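Subject: Re: [snackswap] trays, bags, and what goes in on top
Date: March 2023
To: the Grullstead Snack Swap list

Hi all,

I loved reading everyone's packing notes, and I have opinions! Quoting Catrin first so the new folks can follow along:

> I've switched the Utcombe parcels over to shallow trays and I'm never
> going back. My one question is the puffy bags. Do you lay them flat
> first and build around them, or do they go in last?
> Catrin

Last, Catrin, always last! I did it the other way for our August swap and every bag came out with a crease across its face (mine included, and I'd been so careful). Now I keep the puffy ones upright until the tray is right underneath, with a hold on both sides up near the middle, and only then decide which way they'll lie. I'm a big fan of clear plastic for the tray, too. Set it on something white and you can see the shape of the whole layout before you commit.

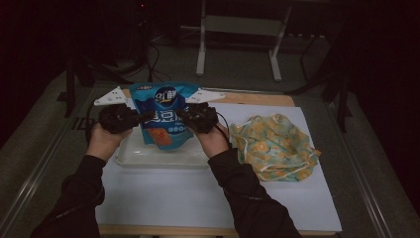
Anayeli Cisneros wrote back to me that she goes along with "last" but wants the bags on their sides, fronts all facing the same way, so whoever opens the parcel gets the big lettering straight off. She also thinks we squeeze too much air toward the top seam when we pick them up.

I'm coming around to her way, especially for the blue ones. That blue is such a treat! It goes from bright sky to a deep navy, and the white printing stands out beautifully against it. Fold one lengthwise, though, and half the lettering disappears into the crease. On one of them all I could make out along the fold was "fish to", and I've been wondering about the rest of it ever since. Please, if you have to fold, fold toward the plain side.
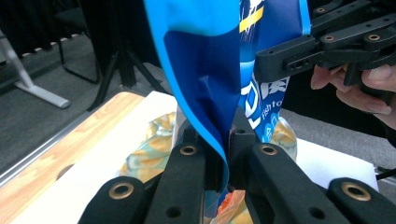

Catrin Hopkin
Parcel coordinator, Grullstead Snack Swap

Signing off up there as coordinator, but a few leftovers for the list. We have 87 parcels signed up, which is wonderful, and 31 of those are first-timers. The weight limit stays at 220 grams per tray with the wrapping on. Anything going on to Utcombe needs its label on the short end. Sjöberg still has flat cartons if you're running low, so write to me before you buy any.

And do send me your layouts, even the lopsided ones!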